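Irwood evening talk - rainwater tanks and what's living in them
Speaker notes, NOT a handout. April 2, 2024

Start on time even if people still getting chairs. 30 mins then questions.

Opening
Ask who has a water butt. Ask who has ever looked inside it. Pause there.
Say where I'm coming from - twelve houses up the Skandville road, all off mains, all on roof water, visited through March. Not a lab. Test kits and a torch.
Tonight = drinking and kitchen use only. Garden water is a different talk, don't get dragged into it (tomatoes!!)

The roof
Roof is the first bit of your system. People forget and spend all the money at the tap.
Moss, bird mess, leaves, soot off the stove flue. All goes down the pipe with the first rain after a dry spell.
Lead flashing - ask them to check. Old paint too. If there's lead up there, do not drink it, filter or no filter, get it tested properly first.
Overhanging trees. Cut back if they're yours. Talk to next door if they're not.

First flush
Explain slowly, this is the bit that lost them last time.
Length of pipe with a ball in it. First dirty water fills the pipe, ball floats up and seals, clean water carries on to tank. Dribbles itself empty after through a small hole.
Small hole blocks. That's the whole maintenance story. Poke it out with wire every month, more in autumn.
Orkitlow is the one I've got at home, screws apart by hand. Others fine. Avoid anything that needs a special spanner, you will lose the spanner.

Tank
Dark. Covered. Mesh on the overflow as well as the inlet, frogs get in the overflow.
Take water from just above the bottom, never off the floor of it, the sludge sits there and is doing no harm if you leave it alone.
Floating intake even better if you can strech to it.
Don't top up with a garden hose left dangling in the water. Say this twice.
Cleaning - every few years is plenty. Don't go in one alone. Don't go in one at all if you can do it from the hatch.

Filters
Keep to order of things. Coarse, then fine, then carbon, then UV last. UV no use in cloudy water, light can't get through it.
Onyeka cartridges came up in last month's emails - can't say better or worse than the rest, haven't run one long enough. Be straight about that.
Write the date on the housing in marker pen when you change a cartridge. 9 out of the twelve houses couldn't tell me when theirs was last done.
UV lamp still glows when it's worn out!! Glow means nothing. Change by the calendar.
Jug filters: fine for taste. Will not make bad water safe. Expect an arguement here, move on.

Boiling
Rolling boil, a full minute, let it cool covered. Sorts germs. Does nothing for lead or chemicals, if anything makes them a bit stronger as water steams off.
Good to know for when the power's off and the UV is out.

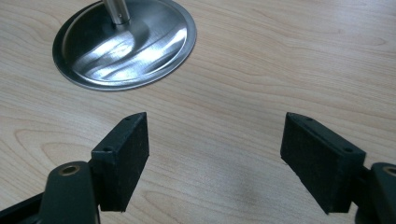 Why rainwater tastes flat - always gets asked. Soft, hardly any minerals in it. Tea comes out lovely, no scum. Some people miss the taste, limestone chips in the tank help a bit and take the edge off the acid too. Copper pipes: soft slightly acid water can pull copper out, so run the tap a moment in the morning. Blue-green stains in the sink = look into it.

Testing
Once a year minimum, and after any flood, any dead thing, any new roof work.
Sample from the kitchen tap, not the tank. Sterile bottle from the lab, don't rinse it out first. Keep cool, same day if poss.
Result you want for E. coli is none in 100 ml. Not "low". None.
If it fails: boil, check the UV, clean, test again.

Money slide - skip if running late. 36 for the basic bacteria test incl. postage, metals extra.

Questions
Likely ones: bleach in tank, green roofs, solar panels on the roof (ok), baby formula (ask health visitor, don't guess).
Sign up sheet for the April tests is by the door. Pens!! bring pens.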